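Standard work sheets for a 14 person shop, worth it?

Posted in: Shop Management / Methods and Measurement
February 2018

prekia_mike
We assemble small pump kits, 14 people on one shift. The owner came back from a seminar wanting every station timed and a standard work sheet taped up at each one. He has a quote from a consultant called Navaratnam for the whole job. I'm the one who has to sell this to the floor and I'm not sold myself. Has anyone seen a shop our size get its money back?

oldtimecard
Depends what you mean by money back. The consultant will show you a chart where it paid off. I've been through three of these and every one had the chart. The savings were minutes per kit, multiplied out over a year, and payroll came out the same as the year before.

dlw_hitby
I'm going to disagree with that. We did it at Hitby with 10 stations and the sheets are still up. The timing mattered less than finding out that two people built the same part in a different order and one of them was skipping a torque check. You don't find that by walking past.

oldtimecard
So you found a quality problem. Good. A decent lead would have found it too, for free.

dlw_hitby
Our leads were decent and they didn't find it. It had been going on since the previous April.

Renji Furukawa
I did time study for a living, so discount this however you want. Two questions for Mike before anybody argues about sheets.
What is your mix like? If you run the same kit all week, a standard time means something. If you change over every hour, most of your lost time is in the changeovers and the sheet won't touch it.
And who gets to change the sheet once it's up? If the answer is "the consultant" or "the owner", I'd save the money.

prekia_mike
Mix is bad. We do maybe 4000 kits a year and a good chunk of those are specials. Nobody has said who owns the sheets. I asked and got told "we'll work that out in phase two".

oldtimecard
Phase two. There it is.

Renji Furukawa
Then I would time the changeovers first, yourself, with the crew knowing exactly what you're doing. Do not hide behind a rack with a watch. People slow down for a stopwatch anyway and then everybody argues over the rating factor, which is a guess with a decimal point.

furero_fan
You guys are stuck in the past with the stopwatches. We use Furero for bench layout. You build the station on screen, move things around and it gives you reach distances and a predicted cycle time. No one on the floor gets bothered at all.

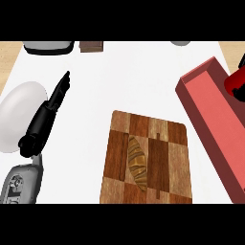 Simulated work surface, white top

oldtimecard
Very clean. Mine has had a coffee ring on it since I was hired. What does it predict for the guy who has to go look for the right O-rings?

furero_fan
You can add a delay allowance.

oldtimecard
And where does the number for the allowance come from?

furero_fan
You put in your own number.

dlw_hitby
I'm on the pro side here and even I don't like that. Layout software is fine for checking whether somebody has to stretch. I wouldn't quote a job off the cycle time unless I had watched real people do it first. Did you ever compare the prediction against what the station did afterward?

furero_fan
Not formally. The supervisor said it was close.

Renji Furukawa
Close to what? If he had no measured time from before, he was comparing it to his own idea of how long it ought to take.

prekia_mike
OK. I'm going to ask the owner to hold off on the quote and let me log changeovers on the three worst stations. If parts hunting is as bad as I think, we probably need to fix the kitting cart before we write anything down.

oldtimecard
Get it in writing that the log won't be used for reviews. Your crew is going to ask.

dlw_hitby
Agree with him on that one. Post the log when you have it, including if it makes me look wrong.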